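The Shelf Test

Fionnuala Ní Chonaill had been paid by Masetti to be unimpressed, and she was good value. Masetti owned 977 corner shops and wanted to know if the Ruddock could stock them. Lusura, who made the Ruddock, said it could. Everybody who made anything said it could.

"It's had a good morning," said Corey Mudgway, meeting her at the elevator. He said it the way people talk about an uncle in the hospital.

"How good?"

"You'll see. Did you want coffee?"

She wanted the coffee and she wanted to see the job before anyone told her about it. He took her down the corridor to the room they called the shop. In her notes for Masetti she wrote what she always wrote at the top, the task in plain words. Take goods from table. Put goods on shelf. Her first paying job, at sixteen, had been exactly that, in her aunt's store in February with the door propped open, and she had been told to hurry up.

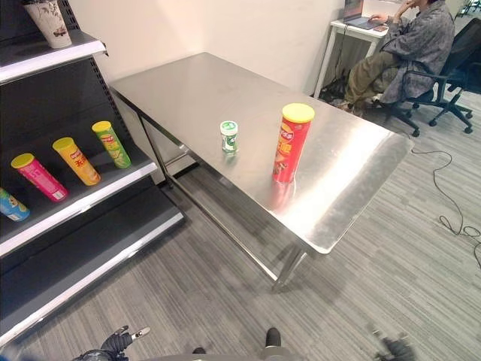
The shop, with the red can still to be shelved.

"One can," she said.

"One can at a time," said Corey. "And the bottle, if we get to it."

"Do we usually get to it?"

He drank some of his coffee.

She had seen a dishwasher robot in Arnamine that loaded plates beautifully, provided they were the plates it knew. She had seen a laundry machine fold a towel in the time it took her to read the brochure, both sides, including the part about investors. Each time a young man like Corey had stood next to her and held his breath. She didn't dislike the young men. She thought they would have been very useful in a shop.

"What happens if I turn it around?" she asked. "The can. So the label's facing the wall."

"It shouldn't matter."

"And if I put it on its side?"

"It shouldn't matter," Corey said again, slower.

"And if a kid has had the lid off and put it back crooked?"

"Do kids do that?"

"Corey," she said, "have you ever worked in a store?"

He had not. He had worked at Lusura for 2 years and before that he had been at school, studying hands. He told her about hands for a while. A hand was the hardest thing there was, he said. You could get a machine to walk and you could get it to talk, but picking up a thing that dents if you squeeze it and drops if you don't, that was where the money went. He held up his own and wiggled the fingers, and looked at them a little resentfully.

"Go on, then," said Fionnuala. "Run it."

She put her watch on her knee. Her aunt could do a full carton in 30 seconds, talking the whole time, with her eyes on the boys by the magazines.
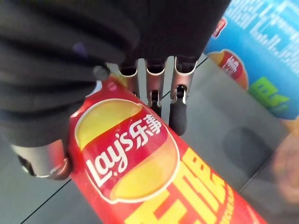
"There," said Corey, very quietly. "That's a grip. That's a really nice grip."

"It is nice," she said, and meant it. Something about it bothered her all the same. It was so careful. It was how you would hold a thing if you had only read about it. She thought of her aunt grabbing cans by the neck, two to a fist, and slapping them down.

"So you'd say it can do it?" Corey asked.

"I'd say it can hold a can."

"But in principle."

"I don't have a box for in principle." She turned the page around to show him. There was Yes, there was No, and there were 20 lines for remarks. "Nobody at Masetti is going to read the remarks, by the way. They look at the box."

He read it over twice. "Could you leave it blank until after lunch?"

She looked at the boy, and at her watch, and thought about the train.

"What's for lunch?" she said.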